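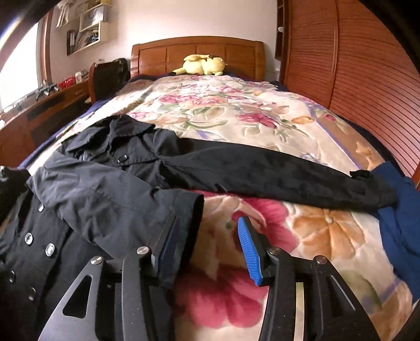

Black coat on the floral quilt, yellow plush by the headboard.

We finally swapped the lights in the packing room at Shaikh. There were 12 old fluorescent fixtures in there, two tubes each, and by last winter 3 of them were out and another flickered every morning until the room warmed up.

Fotis Koutsoukos wanted to put LED tubes in the old housings. I priced it both ways. The tubes were cheaper up front, but the ballasts were old and I didn't want to be back on the ladder in a year. We went with new Nukau strip fixtures – same mounting holes, so no drilling.

Each one took me half an hour once I got the hang of it. The first took most of a morning, mainly because the wiring in the ceiling box didn't match the drawing. If you have an older building, check that before you order.

The new ones draw less power, and the color is better for reading labels. Ritva Keskinen works the far bench and asked for hers to be turned down a little, so I added a dimmer on that row. It buzzed at the low end. A different dimmer fixed it.

I still need to do the stairwell and the loading door. The door light is on a photocell that comes on at 3 in the afternoon in December, and I haven't worked out if the sensor is bad or just dirty. I'll clean it first.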